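Posted in Robots & Automation, 27 August 2020

**Open day demo – what were the arms doing with the wires, and is it worth a second trip?**

Went to the Inomora open day at Gerkgate, got there late, only caught the tail end of the talk. Two arms, a circuit board, lots of wires. The guy presenting had a mic that kept dropping out so I missed most of it. They called the project Lallesero, I think? There's another demo in December and I'd have to take my nephew, who is nine and wants to know EVERYTHING. So what is the job they're showing, and can you get close enough to see it? Pics below.
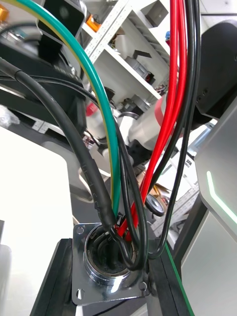
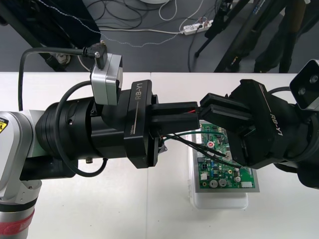
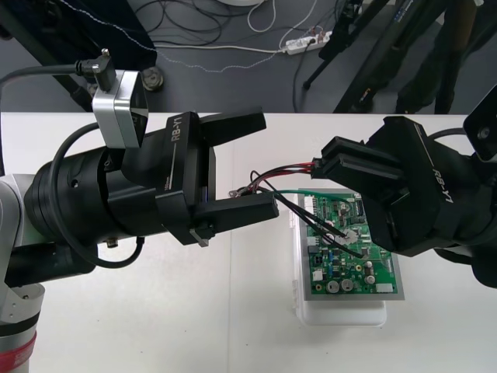 *Lallesero demo, Gerkgate open day. Wiring in all three, the green board in the second and third.*

Also is it true tickets are limited? Someone in line said 2,000 and someone else said 3,000. Thanks in advance, sorry for the rush, typing on a bus.

– latebus_again

---

**solderfumes**

Was there for the whole talk so I can fill in some of it.

The job is wire handling. Picking up loose wires attached to a board, moving them, passing them from one hand to the other. Sounds dull, is really hard. A box keeps its shape when you grab it, a wire goes wherever it wants. They said that about four times.

Look at your last pic – right gripper has hold of the red and black wires, left one is open, and the little metal rings on the ends are dangling right by its lower finger. In the second one the fingertips are all together with something small between them. Couldn't tell you which way it was being passed, I was watching the screen by then.

The first pic is the close-up view, looking at that round metal connector with the cables going down into it. The green and yellow one is the ground wire. He spent a while on cable routing, thick ones vs thin ones, and that was the part my kids liked least.

Getting close: there's a rope. Stand on the left side if you can, the right gets crowded. Nine is fine, mine are seven and ten. Bring snacks, the cafe ran out of everything except soup.

Tickets, it's 2,000 for the December one according to the flyer. The 3,000 was last year when they had the second hall too.

---

**mrs_gantry**

Dont bother with the main session, go to the early one. Same demo, half the people, and the presenter takes questions. We asked how many tries they'd recorded on the board task and he said 2,721 – and then 376 more on a different board which he wasn't supposed to talk about yet.

Parking is terrible. Use the Shehu lot and walk.

---

**kettle_on**

went last year, it was ok. bit slow. they had a robot folding towels then and that was better imo

no idea about the wires sorry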